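Ticket 502: Paper cutter "Girkarik" cuts everything except paper
Status: closed, reopened, closed

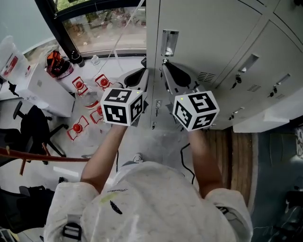
Elura Craft Studio, Card & Paper Team

Reported: September 4, 2025. The Girkarik die cutter stops halfway through a sheet of cardstock and then chews the second half. I wanted 1000 small paper leaves for the Trirkmont craft fair. What I have is confetti, and I did not order confetti.

Tried first: new blade. Same result, but with a shinier blade.

Tried second: the sticky mat. Ours had been used for felt back in May and had grown a kind of pelt. Scraped it, washed it with dish soap, let it air dry overnight. The sheet now stays put. The leaves still come out with one good side and one side that looks nibbled by a goat.

Reply from support desk: Which cardstock are you using, and what is the pressure set to?

Update: Voicu, the heavy one with the linen finish. Pressure is on 8. It was on 3 when I started and I went up a notch every time I got annoyed.

Reply from support desk: Please go back to 3 and run the cut twice. At 8 the blade digs into the mat and drags. Also check the rollers for glitter.

Update: Checked the rollers for glitter. There was glitter. There was also a googly eye wedged at the left end, looking up at me. Removed both with tweezers and a strip of masking tape, ran two passes at 3, and got a full sheet of leaves with both halves intact. Closing.

Reopened: The cutter is fine. The leaves now curl up like potato chips if they sit out.

Reply from support desk: Linen stock does that in damp rooms. Stack them under a heavy book.

Update: Put them under the wallpaper sample book and they came out flat by morning. A few have picked up a faint damask pattern, so those are going in the "vintage" basket at a slightly higher price.

Resolution: rollers cleaned, pressure back to 3, two passes for linen stock. Felt gets its own mat from now on, labeled FELT in marker on both sides. Googly eye is in the button jar if anyone is missing one.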